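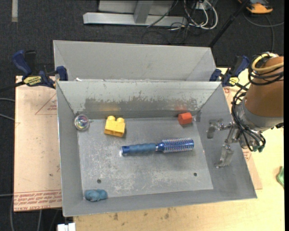 Perguntas frequentes sobre o método Nivska

Página mantida pelo grupo de manipulação do laboratório Allthorpe. Última revisão em março.

O que é o Nivska?
É um método para aprender a pegar objetos variados em caixas metálicas a partir de tentativas feitas pelo próprio robô. Em cada tentativa, o sistema escolhe um ponto e um ângulo, fecha os dedos, levanta e registra se ficou com alguma coisa na garra. O modelo é reajustado com esses registros.

Que objetos são usados?
Coisas comuns e baratas, escolhidas por darem problemas diferentes: uma escova de cabelo redonda, um bloco de montar amarelo, uma peça pequena vermelho-alaranjada, algo redondo e transparente com borda prateada, um volume irregular azul-esverdeado. O conjunto completo tem 60 objetos e cada sessão usa só uma parte deles.

Por que duas caixas?
O objeto levantado de uma caixa é solto na outra. Quando a primeira esvazia, o sentido se inverte e a coleta continua sem que ninguém precise repor nada. As paredes inclinadas ajudam a trazer os objetos de volta para o fundo.

Quantas tentativas são necessárias?
Os resultados publicados usam 900 tentativas por configuração. Com 200, o modelo já supera a escolha aleatória de pontos, mas ainda erra muito com objetos transparentes.

O que o método faz melhor do que a versão anterior?
A versão anterior, Dauda, avaliava cada ponto isoladamente. O Nivska leva em conta também a distância até a parede e a orientação dos dedos, e o ganho aparece sobretudo nos objetos encostados nos cantos. No centro da caixa a diferença é pequena.

Em que casos ele ainda falha?
Superfícies transparentes ou espelhadas continuam sendo o pior caso – a leitura de profundidade vem incompleta e o ponto escolhido fica deslocado. O reflexo colorido dos blocos na parede de metal também já foi tomado por objeto. Peças moles às vezes são levantadas por uma dobra e caem no caminho.

Por que não pintar as caixas de preto fosco?
Testamos. Os reflexos diminuem, mas a tinta descasca com o contato dos dedos e o fundo muda de aparência ao longo da coleta. Asabe Oyewole preferiu manter o metal e incluir os riscos e as manchas nos dados de treino.

As caixas precisam estar presas?
Sim. Usamos grampos nas laterais. Um deslocamento de 3 milímetros já estraga a calibração entre câmera e braço, e Idrisa Khaemba perdeu uma coleta inteira de sábado por causa de um grampo frouxo.

O método funciona com outra garra?
Foi testado apenas com garra de dois dedos. Com ventosa, seria preciso refazer a coleta, já que o modelo aprende o ângulo dos dedos.

Os dados estão disponíveis?
Os registros de tentativas e os pesos do modelo podem ser pedidos a Bożena Głowacki. As imagens de profundidade em bruto são enviadas à parte, pelo tamanho dos arquivos.

Como citar?
Kerslake, Oyewole e Omoregie, relatório técnico Nivska, laboratório Allthorpe.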